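首页 > 数据集 > 工艺与家政 > Rocha 手工皂批次记录

打印本页 | 用电子邮件发送
分享 31 次 | 评论 8

Rocha 手工皂批次记录:说明文件

README.md

概况

Rocha 是一份冷制皂和热制皂的批次记录表,共 267 批,来自 Clovthorpe 和 Trarthorpe 两间作坊的纸质账本。每一批记下用了哪些油脂、碱的用量、水的用量、入模时间、脱模时间、晾皂期间的重量变化,以及做皂的人当时写下的备注。配方去重后有 31 个,编号从 R01 开始,同一配方在两间作坊里可能做过许多次。

录入由 Lurdes Sequeira 和 Tomás Lobo 完成,字段定义和校验脚本由 Liya Chala 编写。Horacio Montecinos 负责核对 Trarthorpe 的账本,那一部分的字迹只有他认得全。

如果只想算碱量,请直接用任何一款皂化计算器,不必下载本数据。Rocha 适合想看“同一个配方反复做,结果差多少”的人。

文件结构

batches.csv:批次主表,一行一批。
recipes.csv:配方表,一行一种油脂,同一配方占多行。
weights.csv:晾皂称重记录,一行一次称重。
notes.txt:备注原文,按批次编号排列。
oils.csv:油脂名称对照表,含本数据采用的皂化价。
photos/:少量照片,没有标注,不参与任何计算。
scripts/check.py:校验脚本。
CHANGES.txt:改动记录。

所有 CSV 为 UTF-8 编码,逗号分隔,带表头。空值就是空,不写 NA,也不写 0。早期版本里有人用 0 表示“没称”,已经全部改掉;如果你手里的文件在 weights.csv 里还有重量为 0 的行,说明版本旧了,请重新下载。

主表字段

batch_id:批次编号。C 开头为 Clovthorpe,T 开头为 Trarthorpe。编号不连续,中间缺的号是账本里撕掉或者看不清的页,没有补。
recipe_id:配方编号,对应 recipes.csv。
method:cp 为冷制,hp 为热制。
lye:naoh 或 koh。用氢氧化钾的批次都是液体皂底,晾皂字段一律为空。
lye_g:碱的实际用量,单位克。
water_g:溶碱用水,单位克。不包括后来加进去的茶汤、乳品或者溶解糖用的水,那些写在 extra_liquid_g 里。
superfat_pct:超脂百分比。由油脂用量和碱量反推得到,不是账本上的数字。账本上写的目标值在 superfat_target,两列经常对不上。
temp_oil_c、temp_lye_c:混合前油温和碱液温度,摄氏度。
trace:皂液状态,取值 light、medium、thick、seized。由录入者根据备注归类。
mould:模具类型,loaf 为长条模,slab 为平板模,single 为单块模。
unmould_h:从入模到脱模的小时数。
maker:做皂人代号,只有单个字母,不对应姓名缩写。

配方和油脂名称

油脂名称是整理时花时间最多的部分。账本里“椰油”“椰子油”“白油”混着写,其中“白油”在 Clovthorpe 指精炼椰子油,在 Trarthorpe 指一种起酥油。Horacio 逐页对过进货单,确认之后才统一。凡是他不能确认的,oil_name 写作 unknown_white,皂化价留空,这些批次的 superfat_pct 也就没有值。

橄榄油分成初榨和果渣两种,棕榈油和棕榈仁油分开记录,请不要合并,两者的皂化价差得远。蓖麻油多数情况下用量很少,但在透明皂配方里比例会高一些。

皂化价采用氢氧化钠口径,单位是每克油脂所需克数。要换算成氢氧化钾,乘以 1.403。这里没有考虑碱的纯度。氢氧化钾的包装上一般会标纯度,账本没有抄,因此液体皂批次的超脂值只能参考,不要拿它来下结论。

天然油脂的皂化价本来就是一个范围,我们取的是常用中间值。想用自己的数,改 oils.csv 之后重新运行脚本即可,superfat_pct 会跟着更新。

称重与晾皂

冷制皂脱模切块后放在木架上晾,隔一段时间称一次。Clovthorpe 习惯在星期二上午称,Trarthorpe 没有固定日子,有空就称。weights.csv 里记的是距切块的天数,不是日期。原账本上的日期在录入时没有保留,只在主表 month 一列留下月份,方便看季节的影响。

称重用的是整盘法,先称空盘,再称皂连盘,相减。Clovthorpe 后来换过一次秤,新秤读数到 0.1 克,旧秤只读到克。scale 一列区分 old 和 new。两台秤没有在同一天对称过同一盘皂,所以不能确定有没有系统偏差。Liya 建议比较失重曲线时只用同一台秤的数据,我们同意。

七月的批次失重偏慢,备注里常有“返潮”“出汗”的字样。高甘油配方尤其明显。做热制透明皂的那几批,水分和糖都多,晾的时候表面会挂水珠,擦掉再称和不擦就称,结果不一样。账本从某一页起开始注明擦没擦,之前的都不知道,字段 wiped 为空。

关于备注

notes.txt 保留原文,只删掉了电话号码和客人姓名。错别字没有改,缩写没有展开。做皂人写备注的方式差别很大,有人每批写半页,有人只写“好”或者“再试”。如果要用这些文字做情感或者质量的自动分类,请先看代号为 m 的那位:他写“还行”的批次,多半是卖得最好的。

备注里有几处提到客人的皮肤反应。我们没有核实过,也没有能力核实。这些句子不能作为任何健康方面的依据。

校验

运行 python scripts/check.py,不需要额外安装东西。脚本会检查下面几项:

批次编号有没有重复;
每个 recipe_id 是否能在配方表中找到;
油脂比例相加是否等于 100;
反推超脂值是否落在合理区间;
同一盘皂的重量有没有随时间上升。

最后一项会报出 25 条警告,属于正常情况,对应的都是七月返潮的那些称重,我们逐条翻过账本,数字没有抄错。除此之外如果还有警告,请告诉我们。

脚本第一次公开时有一个错误,把 extra_liquid_g 也算进了水碱比,导致所有加了乳品的批次显示偏高。现在已经改正,CHANGES.txt 里有记录。

透明皂与皂基批次

这一类单独说明,因为它们和其余批次不太好放在一起比较。Teresa Calado 在 Clovthorpe 试做过一段时间的透明皂,做法是热制皂化后加酒精、甘油和糖水,再保温溶解。酒精在加热过程中挥发多少没有记录,所以成品重量和投料重量之间的差额不能全部当成水分损失。method 一列写的是 hp,另有 clear 一列标为 1。
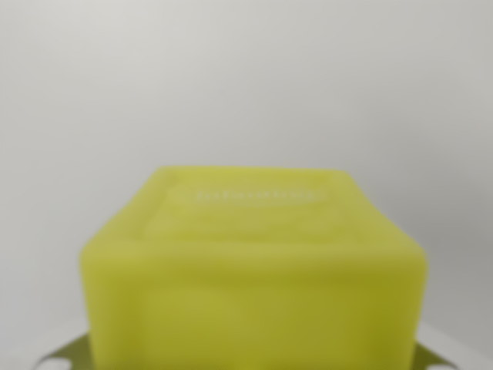

还有一部分批次用的是现成皂基,融化、加色、加香之后倒模。它们没有碱量,也没有超脂值,严格说不算“做皂”,但账本里和别的混在同一本上,我们没有把它们剔除。筛选时用 base_used 等于 1 就能找到。皂基的牌子账本上没写,不同桶之间的配比可能也不一样。

颜色字段 colour_note 是文字,照抄账本。Teresa 用的叫法比较随意,同一种色粉在不同页里叫过“青柠”“嫩叶”“黄绿”,我们没有合并,也没有给出色值。透明皂和半透明皂的颜色跟厚度关系很大,切薄了看和整块看不是一回事,仅凭文字推不出加了多少色粉。用量在 colourant_g 中,缺得比较多。

雾浊程度用 haze 表示,取值 none、slight、cloudy。这是做皂人自己目测写的,没有统一的光源和背景。两个人对同一块皂给出不同的级别是可能的,数据里没有重复评级,无法估计差异。

香料一列只写香型,不写供应商。早先有一版带供应商名称,后来删了,请不要再传播那一版。

录入过程

先把账本逐页拍照,再由 Lurdes 和 Tomás 各自独立录入一遍,用 Jamau 比对两份表格。Jamau 是 Tomás 自己写的小工具,逐格比较,不一致的地方标红,由两人坐下来对着原页定。定不下来的留空,并在 flag 列写 unresolved。

账本照片不公开,页边有私人内容。photos/ 目录里的照片与账本无关。

重量单位在录入时统一成克。Trarthorpe 较早的几页用盎司,换算后四舍五入到整数,所以那几批的油脂比例加起来会差一点点,脚本对它们放宽了允许误差。原单位写在 unit_orig 列。

已知问题

代号 p 和代号 q 可能是同一个人。字迹像,但用的笔不同,问过作坊也没有定论。
Trarthorpe 有几批的入模时间写在晚上,脱模时间只写“早上”,unmould_h 按早上 8 点计算,estimated 列标为 1。
配方 R14 和 R19 只差一种香料,按我们的去重规则应该算同一个配方。发现时下游已经有人引用编号,就没有再动。
“水”在少数页里可能指冰块加水的总重,也可能只指水。没有办法区分。
seized 这个级别用得不均匀。Clovthorpe 的人只要来不及倒模就写,Trarthorpe 的人要到铲都铲不动才写。

不适合的用途

不要用来推断产品安全。账本里几乎没有 pH 测试,偶尔出现的也是试纸颜色,没有抄进表格。
不要把超脂值当作配方建议。有些批次是称错了碱,备注里写得很清楚,最后整盘报废。主表中 discarded 为 1 的就是这些。
不要拿两间作坊的平均失重互相比较。房间、架子、切块厚度都不同,厚度又没有记录。

使用条款

可以自由使用、改动和再分发,请注明出处为“Rocha 手工皂批次记录”,并附上本说明文件。商业用途不需要另外申请。照片与表格适用同样的条款。

如果改动了油脂对照表再发布,请换一个名字,免得别人把两份数据的超脂值放在一起算。

反馈

发现录入错误请写明批次编号和列名,最好附上你认为正确的值以及理由。Liya 每个月集中处理一次。关于 Trarthorpe 账本的问题会转给 Horacio,回复要慢一些。

有人问能不能补上后来的批次。Clovthorpe 仍在做皂,现在用的是电子表格,字段和纸账本不一样,等 Lurdes 把对应关系理清之后再决定放进同一张表还是另开一个文件。Trarthorpe 的账本到此为止,不会再有新的。

分享 | 打印 | 电子邮件
评论(8)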